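Cables, Ducts and a Clear Table

Dear readers of the Skerkville workshop newsletter,

In August I promised that I would write something about cables, and several of you reminded me of this promise at the Clokby open evening. So I have written down how I try to keep cables in order, together with some mistakes I made before I learned it. I am not an electrician. I only like a table where I can put down my cup.

My first advice is to begin with the loose pieces. When a table has become crowded, many people go directly to the biggest bundle, and after one hour they are tired and the table looks the same. I take first the short cables which are lying alone. Each one I hold up and ask what it belongs to. If I have no answer, it goes in the box marked "August," and if it is still there one year later I give it away.
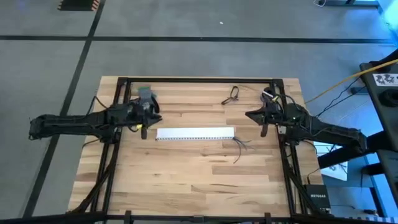 For the cables that must stay, I measure before I cut anything. Last year I ordered duct in lengths of 1000 mm for the long bench at Kamgate, and the bench was 1244 mm between the legs. I had to join a small piece at the end, and this joint opens every time a person leans on it. Now I measure two times, also the inside of the corners, and I write the numbers on masking tape on the bench itself. Paper notes I always lose.

A slotted duct is very practical for thin wires, for the reason that each wire can leave at the place where you need it. Please do not fill it to the top. You will want to add one more wire later, you can be sure of this, and a cover that was closed by force does not like to close again. Thin wires with free ends should be collected with a small tie before you lay them in, otherwise they catch in the slots and you must begin again.

About knots: a short cable that has been twisted around itself for a long time remembers its shape. I open it with my fingers, starting from the middle and never by pulling the ends. Then I lay it straight under a heavy book for a night. Misaki Hayashi from the Hamdy group prefers to hang it from a nail with a clothespin at the lower end. I tried her way with 19 cables, and I must admit that it takes less space than my books.
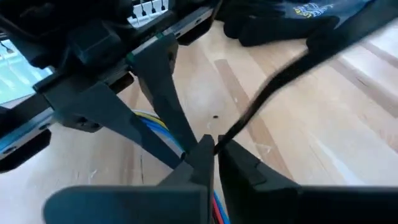
A black cable held in a narrow grip, with blue, yellow and white wires behind.

When a cable hangs down along the side of a table, I leave it a little longer than is necessary. A cable that is tight pulls on its plug each time the table is moved. Tie it to the leg at two places, and keep the lowest part away from the feet and from the vacuum cleaner.

The cable ties we bought together have arrived, 41 bags in total. They are on the shelf beside the door in Kamgate. Please write your name on the list when you take one, and bring back the reusable ones if you find that you do not need them.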